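Clients > Guides > Yearly Portfolio Checklist

Print this page | E-mail this page

Yearly portfolio inspection: checklist with comments

Prepared by Edgars Pētersons, Istance. Reviewed by Ebenezer Asante.

We ask every client to go through these points in March, before the review meeting. Write OK, NOT OK or ASK in the left column. My comments are under each point. They come from the reviews I did with clients last year.

[ ] 1. Account list is complete
Comment: Please include old workplace plans, also the small ones. One client had forgotten a plan with Flemik for 7 years. It was still invested, but the mailing address was wrong and the statements went to a former apartment.

[ ] 2. Beneficiaries are named and current
Comment: Check this on the website of each provider and not from memory. Marriage, divorce and birth of a child are the usual moments when it becomes old. A will does not normally change the beneficiary of a retirement account.

[ ] 3. Stock and bond share is inside the agreed range
Comment: Look at the total of all accounts together. In one household I found 78 percent in stocks, and the plan was 60. Each account alone looked acceptable. If you are outside the range, mark NOT OK and do not sell anything before we speak about taxes.

[ ] 4. Cash for emergencies is separate
Comment: It should be in an account which you can reach in 2 working days. Money in a bond fund does not count here, even when the fund is called short-term. Household repairs and a broken appliance can be paid from this money. A vacation can not.

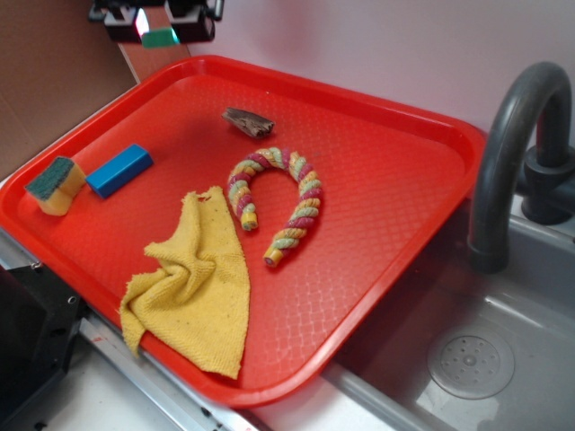 Sponge and yellow cloth on a red tray.

[ ] 5. Fees are written down
Comment: Write the yearly fee of each fund and also the account fee. The Nuvside account has a fixed fee of $400 per year, which is heavy for a small balance and not so important for a large one. If you can not find the fee, mark ASK and I will look for it.

[ ] 6. Automatic transfers are working
Comment: Open the last statement and see that the money arrived. After a change of bank the transfer often stops, and the provider does not always send a message.

[ ] 7. Passwords and second login step
Comment: Use a different password for every provider. Please do not send passwords to us by e-mail. We do not need them.

[ ] 8. Documents can be found by one other person
Comment: Mr. Asante suggests a single page with the names of providers and the phone numbers. Account numbers are better kept in another place. Tell your person where the page is.

Items marked NOT OK are discussed first at the meeting. Items marked ASK you can send to me earlier, so I have time to prepare the answer.

Related items
Changing the address on an old workplace plan
What to bring to your review meeting
Ayaaba Balanced Fund: questions from clients
How we set the range for stocks and bonds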